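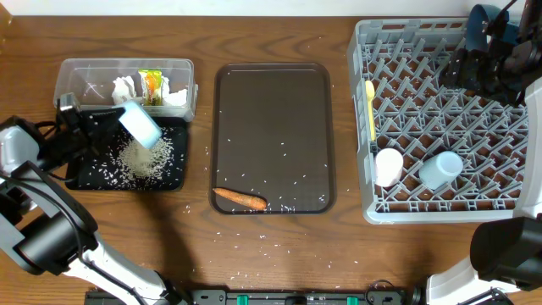
Two robot arms at a wood-grain table with an open clear plastic container.

Residential Property Practice
Unit 2: Listings, Neighborhood Information and the Buyer's First Visit
Instructor: Florian Imhof
Handout revised 7/23/21

Purpose of this unit

This handout accompanies the second lecture and should be read before the tutorial. It covers the preparation of a residential listing, the kinds of neighborhood information that buyers request, and the conduct of a first visit. Financing and closing are treated in Unit 5 and are mentioned here only in passing.

1. The listing record

A listing is a statement made on behalf of the seller. Every entry should be traceable to a document or to a measurement taken by the agent. Students should be able to name the source for each of the following: lot size, finished living area, year of construction, annual property tax, association dues and zoning class.

Living area causes more disputes than any other entry. County records, an appraiser's sketch and a builder's plan may each give a different number for the same house. In the Skedden case, used throughout this unit, the county record gave 1,365 square feet, and the seller had added a finished room over the garage that did not appear in it. The listing agent entered the county figure and described the extra room separately, stating that no permit had been located. The tutorial will consider whether the wording was sufficient.

Descriptive remarks are held to the same standard as figures. "Updated kitchen" should be supported by dates and a list of work done. "Quiet street" is an opinion and is best left out.

2. Neighborhood information

Buyers ask about schools, taxes, commuting, flood risk and the rules of the homeowners' association. The agent's task is to direct the buyer to the office that holds the information. Attendance zones are a common example. Zone lines may change from one school year to the next, and a listing written in spring can be out of date by September. The agent should give the district's contact details and advise the buyer to confirm the zone by street address.

Questions about the people who live in an area call for particular care. Under fair housing law an agent may not steer a buyer toward or away from a neighborhood on the basis of a protected characteristic. Remarks that are meant kindly can still amount to steering. Students should prepare a short, neutral reply and use the same one with every client.

3. Association documents

Where a property belongs to an association, the file should contain the recorded covenants, the current budget, the most recent meeting minutes and a statement of any unpaid dues. The Flindmont subdivision file is on reserve at the library desk. Read sections 4 and 7 of the covenants, which deal with exterior changes and short-term rentals. Note that the rental rule was amended - the earlier text is still bound into the same file and should not be cited.

4. The first visit

Confirm the appointment with the occupant, in writing where possible. Arrive before the buyer. Review the disclosure form so that known defects can be pointed out during the visit. If the buyer asks a question that the file does not answer, write it down and reply after checking with the seller's side.

A visit record should be completed the same day. It lists the time of entry and exit, the persons present, the questions asked and any materials handed over. The form used in this course is the Grikon visit sheet, available from Khải Giáp in the program office.

5. Tutorial exercise

Two lots on the same street, numbers 533 and 542, are to be compared. The packet contains a tax statement, a survey and a seller's disclosure for each. Prepare a draft listing for one of them, no longer than a single page, and attach a source list. Students in the Lý tutorial group will take number 542; all others will take number 533.

Drafts are submitted on paper at the start of the tutorial. Late drafts will be read but not graded.

Reading

Course reader, chapters 3 and 4
Flindmont covenants, sections 4 and 7
State disclosure form, with instructions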